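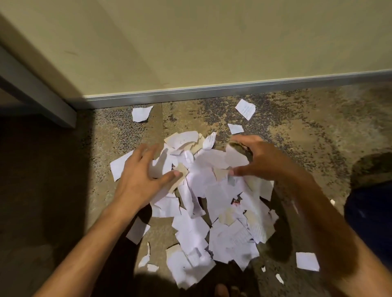
A robot can be given a task in two broad ways. Somebody can write out the motions as instructions, or somebody can do the task and let the robot take its motions from what was done. Chapters 3 and 4 dealt with the first way. This chapter deals with the second, usually called teaching by demonstration, and it covers three ways of giving one: with bare hands, by moving the arm itself, and by remote control. Gathering up torn paper is a good task to keep in mind throughout. The left hand is spread open with its fingertips on the heap while the right curves over the other side, and the two are doing different jobs at the same time. Try to write that down as a list of positions and you will soon run into trouble, as no two heaps are the same shape and a scrap lying flat has to be handled differently from one that is crumpled.

By the end of the chapter you should be able to choose a method of demonstration for a given task, plan a recording session, and say which demonstrations should be kept and which thrown away. You will need the notes on joint angles and hand position from Chapter 2. Readers who skipped the section on frames of reference should go back to it before attempting 5.4.

5.1 What a demonstration contains

A demonstration is a record of a task being done from start to finish. At the least it holds what the demonstrator saw, or something close to it, and what the demonstrator did, both marked with the time. The two have to line up. If the camera record runs a fifth of a second behind the hand record, the robot will learn to close its fingers after the object has already been passed.

It also has a beginning and an end, and these must be agreed before recording starts. For the paper task we might say that it begins with both hands off the heap and ends when no scrap is left on the floor. A different group might stop when the paper is in one tidy pile. Either will do, but the two sorts should not be mixed in one set without a label saying which is which.

The exercises in this chapter use the Alavar set, which holds 1532 demonstrations of household clearing tasks. Of these, 810 were made with bare hands and 569 by remote control. The rest were made by guiding the arm. Each one lasts up to 30 seconds, and longer tasks have been split into parts.

5.2 Bare-hand demonstration

The simplest method is for a person to do the task with their own hands while a camera at head height looks down at the work. It is quick and cheap, and a new demonstrator needs very little training. People also move naturally, and they use small habits that they would struggle to put into words. One hand presses down on the scraps with the fingers apart while the other curls round a handful of them. Asked afterwards how they picked up the paper, most people will mention only the hand that did the gathering.

The trouble comes later. A person has five fingers on each hand and soft skin, and the Cimik arm used in our exercises has a gripper with two hard jaws. Something has to turn the movement of the one into a movement the other can make. This is known as the correspondence problem, and we return to it in 5.5. A second difficulty is force. The camera records where the fingers are but says little of how hard they press, and a light object can be pushed away by a robot that has copied the path and left out the pressure.

Thin, flat things are hard for both reasons. A sheet of paper gives a pair of jaws almost nothing to hold, and where sheets overlap it is not easy to tell from the camera record which one the finger is touching. Small shiny objects add to this. A piece of foil or a wrapper with paper lying partly over it may change its look a good deal as the hands move and the light on it changes.

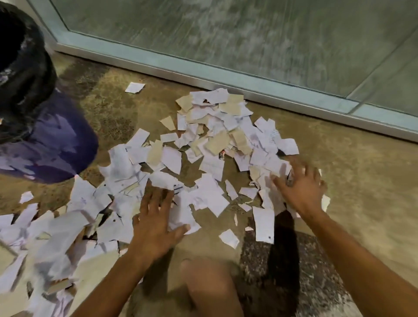 5.3 Guiding the arm by hand

In the second method the demonstrator takes hold of the robot and moves it through the task. The motors are set so that the arm carries its own weight but otherwise gives way when pushed. Every joint angle is recorded directly, so there is no correspondence problem to solve - the robot is simply asked to repeat what its own joints have done.

Guiding works well for slow tasks with one arm. With two arms it is tiring and often needs two people, who then get in each other's way and in the way of the camera.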